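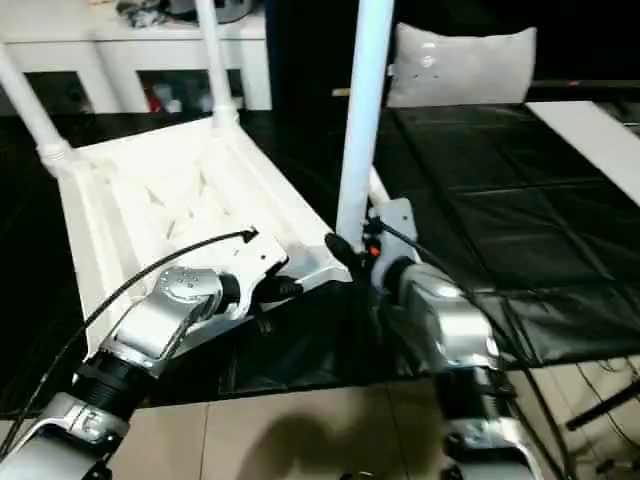 A white plastic chair on its back, seat underside showing

Piano accompanist wanted for the Polulbridge Community Singers

We're a mixed choir looking for a new accompanist to start with us in September, and we would love to hear from you if you play well, read well and like being in a room full of people who sing loudly (and mostly in tune).

Our accompanist, Yavuz Bozkurt, is moving out of the state after six very happy years with us. He has kindly agreed to sit in on the first rehearsal or two so that you aren't thrown in at the deep end!

What we sing
All sorts. This fall we're working on a set of folk song arrangements, some Fauré, two spirituals and a brand new piece by our director, Mal-soon Yang, with a wonderful rolling left hand part that needs a pianist who enjoys a stretch. There are about 74 of us on the books, with the altos outnumbering everybody. We give 4 concerts in a season, two of them at Vanags Hall, which has a lovely old grand that is tuned before every performance. Rehearsals are on an upright in the Selau Street rehearsal room. It's a bit bright at the top, but the action is good.

What you'd be doing
Playing for the weekly rehearsal, 7:00 to 9:15 in the evening with a break for tea and cake. Playing parts for sectionals, sometimes just the tenor line over and over until it sticks. Accompanying at concerts and at the dress rehearsal before each one. Now and then you'd lead a short warm-up if Mal-soon is running behind.

What we're hoping for
Solid sight-reading matters most. You should be able to follow a conductor, play from open score at a sensible speed, and jump back to bar 32 when somebody asks for it without much warning. Experience with a choir would be great, but we'd also be glad to hear from advanced students and from teachers who'd like to get out and play with other people more. You don't need a degree or a diploma.

Pay
Rehearsals and concerts are both paid, with a higher rate for concerts. Mal-soon will send you the current rates when you get in touch. We also cover parking and buy your scores, and you keep them.

How to apply
Send a short note about yourself and your playing to Mal-soon Yang through the contact form on our website. A recording is welcome, and a phone recording in your living room is fine. We'll invite a few people to come and play with us for half an hour: one piece of your choice, one of ours sent ahead, and a little sight-reading with the choir singing along.

Questions about the job itself can go to Yavuz using the same form. Just put his name in the subject line.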